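7th April. The Janadach Maritime Heritage Society will honor the late harbor pilot Preben Mogensen with a bronze marker at Lonent pier.
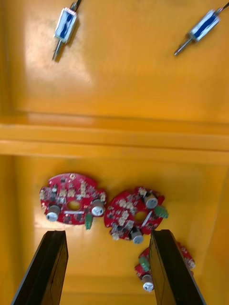 **Janadach Maritime Heritage Society, Markers & Ceremonies Section**

It took us three mayors to get the permit.
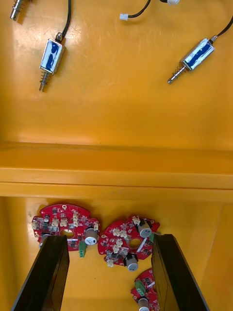 Ans Verschueren will unveil the marker, wind permitting. Last time the cloth went out to sea. She has asked for a yellow one, as bright and glossy as the ledge between those solenoids and the red circuit boards, so the boats can find it.

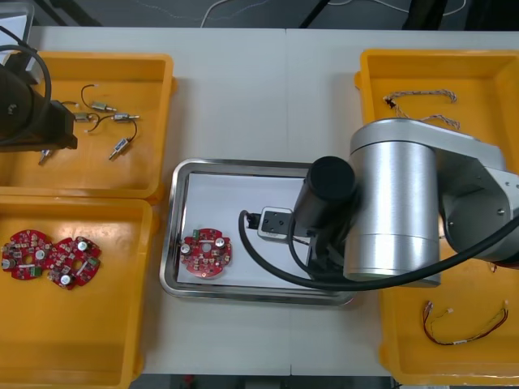
Coffee follows. Speeches are capped at 5 minutes, a rule aimed at Milan Nijs. 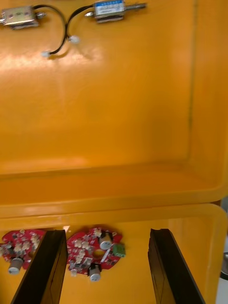

Hanneke De Smet is lending the case for the pilot's logbook. It opens like the one with two solenoids inside its lid, and it locks.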